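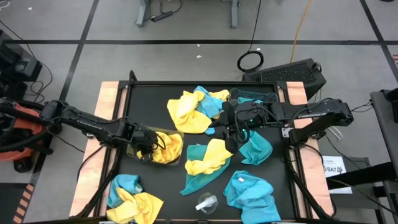
Percy Echeverri
Research assistant, rumor tracking

Thu 10 November

Finished the second pull on the Tumgate threads this morning. Total is now 2,506 posts. After taking out exact duplicates we have 2,258. The first pull in September missed the replies nested under deleted posts, so any chart made from that file should be thrown out. I moved it to the old folder and put "do not use" in the name.

For anyone picking this up cold: Tumgate is the claim that the Wudside town clerk swapped a page in the council minutes to hide a meeting with a donor. The number theory came later. Somebody added up the page numbers on the scanned minutes, got the same sum as the clerk's office phone extension, and it went from there. Most of the posts after that point are people redoing the sum with other pages.

Coding scheme, version 3. Changes from version 2:

"Decoding" is now its own label. Before, it was lumped in with "evidence claim" and we kept disagreeing on it. A post gets "decoding" if it works from numbers, dates, initials or spacing. A post that links to the minutes and quotes them straight stays under "evidence claim" even if the conclusion is wild.

"Question" now has to be a real one. "Why won't they release page nine???" goes under "accusation."

Jokes still a problem. Yolanda Castaño and I both coded the same batch and split mostly on sarcasm. She reads a lot of the spitballing as people playing along. I read more of it as sincere. We left both codes in and flagged the rows.

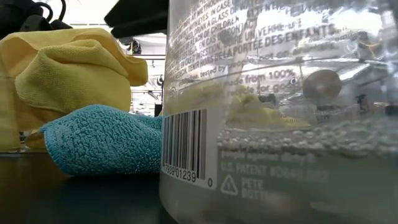
Ran the cleaned set through Ploltano to get the reply tree. It choked on the accented names again. Fix is to save as UTF-8 before import, and to check the box for quoted text. Without the box it counts a quoted post as a new one and the tree comes out much too bushy. Second run looked right.

First look at the tree: the page-swap claim starts in one thread and stays there for a good while. The big jump is when it gets copied to the Ventura board with the donor's name attached. The original post didn't name a donor. I went back through the thread by hand and couldn't find where the name came in. Could be in the deleted posts. Could be from a chat we don't have.

Checked the minutes too. The two scans on the town site do differ on one page. The later scan has a corrected spelling and a new page footer. Motions and votes read the same in both. Saved both copies with the download times.

To do:
Yolanda to recode the flagged rows blind
Ask the clerk's office when the second scan went up
Redo the timeline in local time, board stamps are UTC
Find the earliest post with the donor's name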